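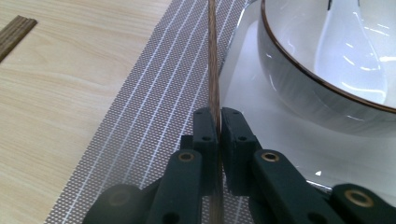 Figure 2. A thin wooden stick held upright, with a mesh placemat and the edge of a glass plate behind it. Faint grain runs along its length.

4. What people mean when they say "a stick"

The inventory described in Section 3 asked 233 households to list everything in the kitchen that was made of wood. We had expected spoons. We got spoons, in quantity, and also a great many entries reading simply "stick" or "sticks", sometimes with a question mark. Darley (our coding scheme, named after the street where it was drafted) had no category for this, and the first round of coding was held up for most of November while the authors discussed whether it needed one.

The difficulty is that a plain wooden stick, of the general sort shown in Figure 2, carries very little on its surface to say what it is for. A spoon has a bowl and a rolling pin has some heft. A stick has length and grain. Respondents filled the gap with whatever they had last done with theirs, and so the same kind of object turned up under baking, plant care, drain clearing, paint stirring and, in one return, "correspondence". We wrote back to ask about the last of these and received a polite reply which did not help.

Votitz's older survey of kitchen drawers dealt with the matter by leaving out anything without a handle. This is tidy, and we understand the temptation. It does, however, remove most of the things people reach for when the proper tool is at the back of the cupboard, and those things were what we had set out to study. Ó Flaithearta takes the opposite line and treats every stick as a utensil until shown otherwise, a generous position that in our sample would have admitted part of a garden trellis.

We settled on a middle course. An entry was coded as a utensil if the respondent named at least one task involving food, and as "general stick" in all other cases. Under this rule 43 households owned a general stick and kept it in the kitchen. Asked why it was kept there, most said that it had always been there. Several were plainly puzzled by the question, and one asked where we kept ours.

Disagreements between coders were more frequent for this category than for any other. Huệ Mai and Ilir Softić coded the full set of 900 entries separately, then met to compare. They differed over skewers bought for a barbecue and since used only to prop open a window — a utensil by purchase, a stick by habit. The written rule favours habit. Softić has asked us to record that he still favours purchase, and we do so.

One further pattern deserves mention, although the numbers are too small to lean on. Households that had recently moved house seldom listed a general stick. It may be that such objects are thrown out in the packing, when each thing has to justify its place in a box. It may also be that they had not yet unpacked. The follow-up round, to be run with the Zandadix panel, asks about boxes directly.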